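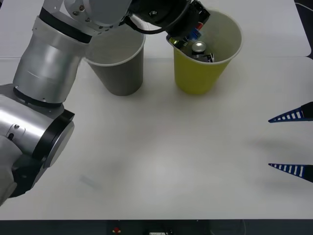 Two-arm can sorting cell: questions about the May stoppage

Last updated July 25, 2026

The two-arm cell at Stindcombe was taken out of use in May after a fault on the left arm. The cell is running again with some limits. This page answers what people on site and at Homside have been asking. It covers only the cup and can task. For anything else, speak to Dehua Qian.

What went wrong?

The left arm was lowering a can into the yellow cup when its fingers failed to open. The arm carried on to the next step and lifted, with the can still held and the cup dragged up along with it. It then moved towards the handover point, where the right arm was waiting. The can struck one of the right arm's fingers and both arms went into a protective stop.

Was anyone hurt?

No. Efe Afolabi was at the desk outside the marked area and pressed the emergency stop as well, although the arms had already halted. The report is filed as number 3424.

Why didn't the gripper open?

The open command was sent but the gripper never received it. One conductor in the cable that loops from the wrist to the gripper had broken inside its sleeve. With the wrist turned one way it made contact, and with the wrist turned the other way it didn't. That is why the fault came and went, and why the bench test in the week before found nothing. 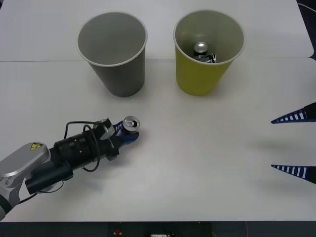
Who can restart the cell after a stop?

Touran Safavi or Wim Visser. Anyone may stop it, but the restart needs one of those two and an entry in the log.

Why did the arm carry on when the gripper hadn't opened?

The program did not check. It sent the open command, waited for a fixed time and went on to the lift. The gripper can report its finger position, but the program from Dreltirska was written before that signal was connected, and it was never changed afterwards. We count this as the main cause. A cable will wear out sooner or later and the program should cope with it.

What has been changed?

The program now reads the finger position before every lift out of a cup. If the fingers have not reached the open position, the arm stays where it is and shows code 108 on the screen. The right arm is also held back until the left arm is clear of the cups. The old cable has been replaced and the new one has a longer loop, so it bends less sharply when the gripper points down.

How was the repair tested?

Tanko Ogbonna ran 100 placements at low speed, with the gripper cable unplugged on purpose at 4 points during the run. The arm held its position each time and code 108 came up. The placements themselves were all completed. One cup was nudged out of place, and this is being looked at separately. 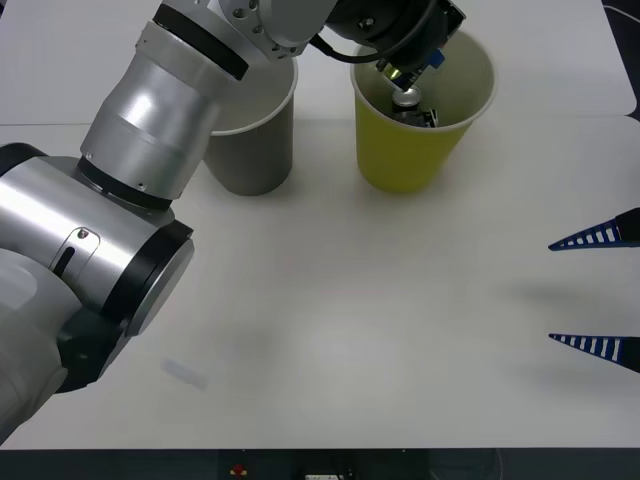
The test was done with drinks cans and paper cups only. Heavier items have not been tried since the fault, and they should not be put in the cell until they have been. If you have a job that needs them, send the weight and size to Touran and she will add it to the list.

What should I do if code 108 appears?

Leave the can where it is. Do not pull it out of the fingers, even if it looks slack – the gripper may open or close when the signal comes back. Press stop, note the time and the position of the wrist, and call Touran or Wim. They will isolate the arm before anyone reaches in.

Can I clear a fallen cup while the arms are paused?

No, a pause is not a stop. The arms stay powered and either one can move when the program picks up again. Use the emergency stop, wait for the light on the controller to change, and only then reach over the table. This rule was in place before the fault, but it was not always followed.

Is the right arm affected?

It took the knock on one finger. The finger and its mounting were checked and no crack was found, and the gripper was set up again from scratch. Its cable was of the same age as the broken one, so it has been changed too.
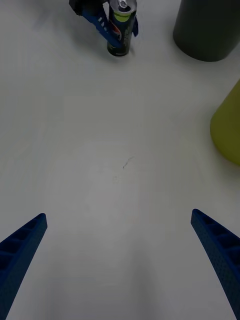 Both grippers now get a cable check at the start of each shift. The wrist is turned slowly through its full range while the fingers are opened and closed, and the position reading is watched on the screen. Any jump in the reading counts as a failure, even a brief one, and the cell stays off.

Will the speed go back to normal?

Not yet. The cell is staying at reduced speed until Ibrahim have looked over the program change. We have asked them for a date and will put it on this page when we have it.

Where can I read the full report?

Ask Dehua Qian for a copy, quoting the report number. The stop logs for both arms are attached at the back.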